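Week 7: Can It Do the Dishes Yet?
Robots and Everyday Work, Setport campus
Notes to go with the lecture of 10th August. Tutor: Barrett Wojcik

Short answer: no. You may now leave, although the tutorial roll is marked at the end.

The longer answer depends on what you count as doing the dishes. A dishwasher has been washing them since before your parents were born. What it won't do is clear the table, scrape the plates, decide whether the good knife can go in, or put everything back in the cupboard where the rest of the household expects to find it. Those bits are the chore. The washing was the part that suited a box with a pump in it.

Keep that split in mind all semester. Machines do well when we rebuild the job around them. They do badly when we ask them to turn up and muck in like a new flatmate.

Three terms you'll need for the essay:

Structured task. The parts arrive in the same place, the same way up, every time. Welding a car door is the usual case.

Unstructured task. Your kitchen bench on a Tuesday.

Fixturing. Anything we add to the world to turn the second into the first: trays, jigs, slots, tape on the floor. It rarely gets a mention in the press release.

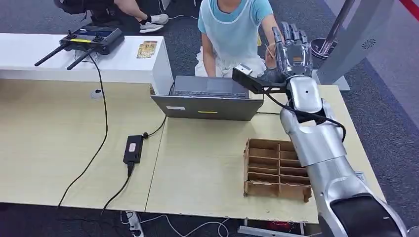
Sorting small items into compartments is my favourite test of a shop-floor robot, and the one I'd set if anyone gave me a budget. Any hardware shop gives the job to the newest casual. For a machine it means picking one thing from a pile, keeping hold of it, turning it to suit the gap and letting go without taking out its neighbour. Look at the cardboard organiser beside the arm, with its grid of thin partitions. A person brushing one of those walls feels it give and shifts over. A hand has to sense that somehow, and fingers that look the part are no guarantee. Note also the person in the apron sitting right behind the hand, a laptop on the table between the two of you. When you read a claim about a robot's working day, ask how many people are in the room and who is paying them.

Case study: the Kaltcombe stockroom (reader, chapter 10). Amos Abernathy argues that picking rates are the wrong measure and that we should cost the recoveries, meaning every time somebody walks over and sorts it out. I think he's right, though he takes 423 footnotes to get there. Skip the appendix on grippers unless you're keen.

For tutorial: choose one chore you did this week and write down every decision in it. Folding a fitted sheet is banned, as humans can't do it either.

Essay: 500 words on whether the Sascombe laundry trial automated the laundry or just moved it. Due first week of September. Late work goes in the slot outside my office, which is a structured task, so please manage it.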